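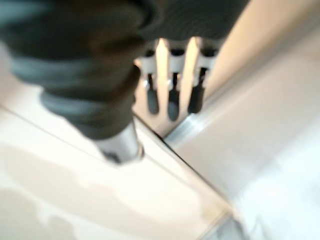
I've worked in insurance long enough to know that most announcements about claims software get skimmed and forgotten, so I'll try to keep mine short. Starting November 1, 2025, every small-business customer at Sestby Mutual can file, track and settle a property claim through one system, which we call Jitier. A lot of those customers run little machine shops and assembly floors, and when I talk to them they want to talk about their equipment and how fast they can get paid when something breaks. Fair enough! I'd want to talk about that too.

I'm Jannik Kröger, and I run claims operations at Sestby. When I took the job, a broken-equipment claim went through three separate systems, and my adjusters were typing the same policy number into every one of them. Customers would call on a Monday-morning kind of mood and get a different answer from each person they reached. I heard plenty of those calls myself (I still sit in on them when I can), and they weren't fun for anybody.

We built Jitier with the team at Vanton, who handled the data side and put up with a lot of late changes from me. We ran a pilot starting in March with 306 business customers. Of those, 248 filed at least one claim through the new system, and their comments shaped pretty much everything on the first page. The old form asked for a serial number before it asked what happened. That's gone now.

Lutz Hagedorn, our head of underwriting, was the hardest person in the building to win over, and I'm quoting him with his permission: "I told Jannik I'd believe it when I could open a claim file and read it straight through. I opened one, I read it, and I went to lunch on time."

We're moving nearly 3000 policies over as part of the launch. If you're a customer, you don't need to do anything. Your policy number, your coverage and your deductible all stay the same, and your agent will send you a sign-in link. If you like the phone better, keep calling — the same adjusters will pick up, and they'll be looking at the same file you see.

Agents who want a walk-through can ask the Sestby claims desk for a time. I'm running most of those sessions myself, so bring your odd cases and your complaints about the old form.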